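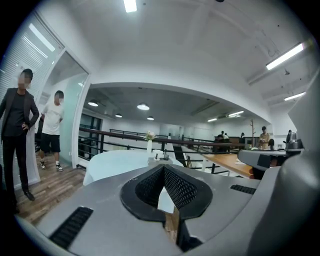
Young Travellers > How Things Work

What happens behind the scenes at a holiday resort?

Reading time: 3 minutes

A holiday resort is a place where people stay while they are away from home. Some resorts are small. Others, such as the Faton Bay Resort, have 200 rooms and are rather like a little town. This page explains how a large resort looks after its guests.

Booking a room

Before a family travels, an adult makes a booking. This is a promise between the family and the resort. The family agrees to pay, and the resort agrees to keep a room for them. Faton Bay uses a computer system called Fledico, which shows which rooms are free on each night. Without such a system, two families might be given the same room.

Checking in

When guests arrive, they go to the reception desk. This is called checking in. The receptionist finds the booking, asks for the name of each guest and hands over a key. Many keys are now plastic cards. Each card holds a code that opens one door only, and the code stops working on the day the guests leave.

Keeping rooms clean

The people who clean the rooms are called housekeepers. In the busiest week of May, the laundry at Faton Bay washed 1,198 towels. Kevin Keane, Head Housekeeper, asks guests to hang up any towel they are happy to use again. This saves water and electricity. 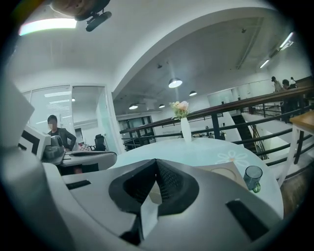 Clean sheets are folded and stored on each floor, so that housekeepers do not have to carry them far. A room must be checked by a second person before new guests may enter it.

Preparing meals

Cooks begin work while most guests are asleep. They need to know how many people will come to breakfast, and they find this out from the bookings. Guests who cannot eat certain foods should tell the resort before they arrive.

Staying safe

Every room has a notice showing the way out in a fire. Jarlath Phelan, Safety Manager, advises children to read it with an adult on the first day. Children should also learn the pool rules and their room number.

Words to know

Booking: an arrangement to keep a room for someone.
Reception: the desk where guests arrive and leave.
Housekeeper: a person who cleans and prepares rooms.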